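Cliststead Kitchen Room Opens Its Doors to Evening Cooks

March 19, 2026

The shared kitchen room on the upper floor of the Gyamfi building in Cliststead will stay open three evenings a week from now on, after many requests from residents who work in the daytime. Until this month it was possible to use the room only before lunch, and for many people this was the same as not having it.

The new hours are from 5 p.m. until 9 p.m. A place can be booked at the front desk or by telephone, and the first visit is free of charge. After this, one evening costs $3 per person, and the price includes the use of bowls, boards, knives and other small tools. Food is not included, except salt, sugar and oil, which are kept in the cupboard by the door.

The money for the longer hours comes from Skurano, a food shop with branches in Cliststead and Takevthorpe. The shop has given $2,000 for the first season, and it will also bring fruit and vegetables that are still good but did not sell during the day. In the first weeks the gift was mostly lemons. For this reason the opening evenings have lemons as their subject, and the visitors can learn how to make lemonade, lemon curd and a simple cake with lemon peel.

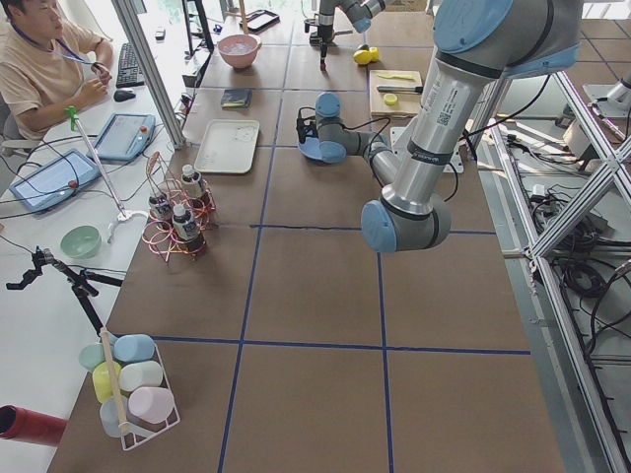 Lemons are also a good beginning for people who have not cooked very much, according to the printed program of the room. They are cheap, they keep well, and a mistake with them can usually be corrected with more sugar. The program asks every cook to keep one board for fruit only, so that the taste of onion does not come into the cake. A light wooden board is enough for the work, with a knife, a spatula and a bowl near the hand, and the lemon halves can wait at the side of it until they are needed. Visitors are asked to wash the knife immediately after cutting, and not to leave it in the water of the sink.

The program for the next weeks continues with soups, flat breads and pickled vegetables. In July there will be a longer course about jam, with berries from the farms outside Takevthorpe. This course has a separate fee, which is not decided yet, and it will take place on two evenings because the jars must stand overnight.

The room was used 1,906 times last year, if all the morning bookings are put together. The Gyamfi building hopes that this number will grow with the evening hours, but it does not want the room to become too full. There is one long table for preparing food, and bigger groups are asked to write in advance so that they can receive an evening of their own.

A small book of recipes is also planned. Residents can bring a recipe written by hand or typed, in any language, and leave it in the box at the front desk. The book will have 80 pages and it will be sold at the Skurano shops in both towns. Recipes with lemon are especially welcome, but old family dishes of every kind will be read. Every recipe should say how many people it serves, and the name of the sender will be printed only if he or she wishes.

The front desk is open every weekday from 9 a.m. The entrance for evening visitors is at the back of the building, next to the bicycle stands.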